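The long goodbye to the airing cupboard

There was a time when any house worth the name had a warm cupboard at the top of the stairs, and in it, piled to the ceiling, everything a family might ever need to dry itself on or sleep under. Mine smelt of soap and hot pipes. I used to sit in it with a torch and a comic, my back against the tank, and I don't think I have been so comfortable since!

The tank went the way of most tanks. Boilers got smaller and cleverer, the copper cylinder was carted off to the scrapyard, and what was left behind was a tall cold space with slatted shelves and no purpose in life. On Grikura Terrace, where I have lived for 30 years, I could name you a dozen of them that have become broom cupboards, or homes for the router, or (in one case, and I was very impressed) a tiny shower room.

I have been thinking about all this since September, when we had our own cylinder out. The quote from Watkins, the plumbers on the corner, came to 3,349 pounds with the new boiler, and for that we gained hot water at any hour and lost the only place in the house where a pillowcase would ever properly finish drying. I hadn't expected to mind, but I did, rather a lot, and so I set about finding out what other people do.

Mostly, they make do. There are the radiator people, who put up with steamed windows from the first frost to Easter. There are the pulley people, who hoist everything up to the kitchen ceiling and live beneath it, as my grandmother did, with the faint risk of a sock in the soup. The Risard flats at the bottom of our hill still have a shared drying room in the basement, with lines strung wall to wall and a heater that comes on at six in the morning, and I must say I came away from it quite envious. It holds 40 lines, all told, and there's a bench, and people stop and talk.

And then there are the hanger people, whom I have now joined. The idea is that a shirt goes straight from the machine on to a hanger, gets a good shake and a tug at the collar, and dries more or less in the shape you want to wear it. It does ask you to own a great many hangers, and to keep them somewhere they won't knit themselves together into one enormous hanger. 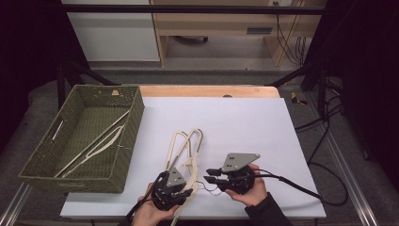
Plastic hangers, and an olive-green basket to keep them in.

As for the cupboard, we have kept the slatted shelves. A little tube heater from Prudis sits at the bottom, on a timer, and uses so little that I've stopped fretting over it. Give it 10 hours and a stack of towels comes out warm right through to the middle. The smell hasn't quite come back yet, but I've put a bar of soap on the top shelf and I am prepared to wait.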